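The shelf that wants your whole wall

Trendberg's spring catalog gives 277 pages to the idea that a home can be put in order by a grid. Open cubbies in the hall, open cubbies by the bed, all of them white and nearly bare. I have my doubts.

The pitch is that you'll see what you own. Fine, but most of us own chargers, tax papers and a glue gun. Brindmont sells bins to hide those in, at extra cost, and Naseri sells the doors. So you buy an open shelf and then pay twice to close it.

Evaristo Ledesma, who has installed these units for Flerneo and now repairs them, is blunter. "People load the middle and the long spans sag," he told me. "They call me in April, when they clean." His advice is to keep every span short and to screw the thing to the wall, a step he says many buyers skip.

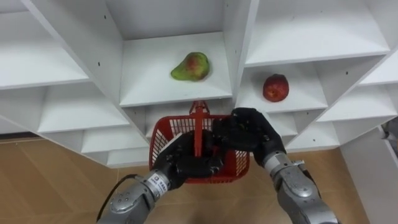 A pear and an apple, each with a cubby to itself.

Then there's dust. Every open box has a floor to wipe, and a big unit has a lot of floors. The catalog has 2 lines on cleaning — both of them about which cloth to buy.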